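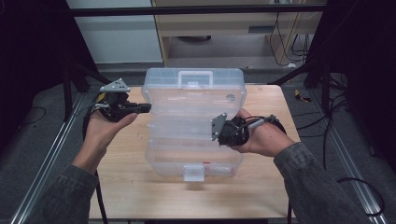 Reading time: 3 minutes

Sports Coaching, Unit 4
Handout: Managing a pitcher's workload over a season

This handout supports the September lecture on throwing load in amateur baseball. Students should read it before the seminar and bring their completed log sheets.

1. Terms

A pitch count records the pitches thrown to batters in a game. It leaves out warm-up throws, throws between innings and any throwing done in the field. Workload, as the word is used in this unit, includes all of these. The two figures can differ widely, and students should state which one they are using.

2. Worked case: Berge, one starting pitcher

The Berge club kept a full throwing record for its first-choice starter over one week. On Sunday he threw 63 pitches in a game. His coach, Murray Lapointe, entered this as a light outing. When bullpen work, long toss and two practice sessions were added, the weekly total came to about 800 throws.

Over the following week the club shortened the long toss and removed one bullpen session. The total fell to 670. The game plan was left unchanged.

Students should note that the record says nothing about effort. A throw at half pace and a fastball with runners on base each count as one. Tibor Bíró's paper in the reading pack proposes a weighted total, and Yi-chun Leung's reply questions how the weights were chosen. Both are required reading.

3. Rest between outings

The Preltetti league rule requires 3 clear days after any start. The day of the game is not a clear day. A relief appearance of one inning or less falls outside the rule, although coaches are expected to enter it in the log.

A pitcher who moves to catcher in the same game continues to throw, often hard. Erach and Berge treat this differently, and the seminar will compare their policies.

4. Preparation for the seminar

Complete one log sheet for a pitcher of your choice, using a published box score for the game figures. Mark any estimated entries with an E. Be ready to explain how you would plan that pitcher's next outing.

Log sheets go to Junaid Yousafzai. Questions about the reading pack should be sent to Usman Mengal.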